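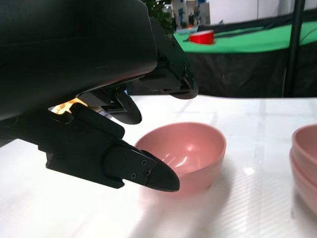

Pink bowl, white table, and a long thread about a reverse split

OK so my Wemine shares did the thing on Thursday and I've had enough people in my replies asking what happened that I'm just going to write it all out.

---

Background: I bought Wemine back when I was living in Wurdale and everybody at work was into small miners. I kept adding whenever it got cheaper. It got cheaper a lot. I ended up with 3,071 shares, which sounds like I'm rich until you see what they were trading for.

---

Then came the 1-for-200 reverse split. Every 200 old shares become one new share. I opened my Zulu app at breakfast and it said I owned 15. Fifteen!! I knew it was coming and my stomach still dropped.

---

The math, for anybody doing their own: 3,071 divided by 200 is 15.355. You keep the 15 whole shares and the leftover bit gets paid out in cash, at least in this one. Some companies round you up to a full share instead. Wemine didn't. Read the filing, it's in the boring part near the back.

---

And no, you don't lose money from the split itself. Fewer shares, higher price per share, same slice of pie (minus that crumb they pay you for). What loses you money is the selling afterward, and boy was there selling afterward.

---

My cost basis on Zulu was total garbage for 2 days, by the way. It had me up some insane percentage, as if I'd paid old prices for new shares. Take a screenshot of your old basis BEFORE the split date. I did, for once in my life, and support fixed it after I sent it over.

---

Why do companies do this? Mostly to keep the share price above the exchange minimum so they don't get kicked off. It buys time. My gut says a company doing 1-for-200 has been needing time for a while.

---

Narendra Bhatt has been saying this in the group chat since last year, so credit where it's due. His line was "look at the share count, not the price." I looked at the price. Sorry Narendra.

---

He was right on the share count too. They kept issuing new stock to pay the bills, so my slice was shrinking the whole time and I was busy cheering every drill result. If you hold anything tiny, pull up shares outstanding and compare it with a year earlier. Takes a minute and you may not enjoy it.

---

Somebody asked if open orders carry over. Mine didn't. I had an old limit order sitting there and it got canceled overnight. Check yours, brokers handle it differently.

---

Also got asked about Vumix since they've announced one as well. I don't own it and I haven't read the filing, so please don't go by me on that. I'd look for the ratio, the date, and what they do with fractions.

---

Am I selling the 15? Don't know yet. Part of me wants to take the loss for taxes and part of me is the same guy who kept adding. Going to wait for the quarterly in April and read the cash number first this time.

---

Cash for the .355 still hasn't shown up. Will post when it does, I'm expecting lunch money.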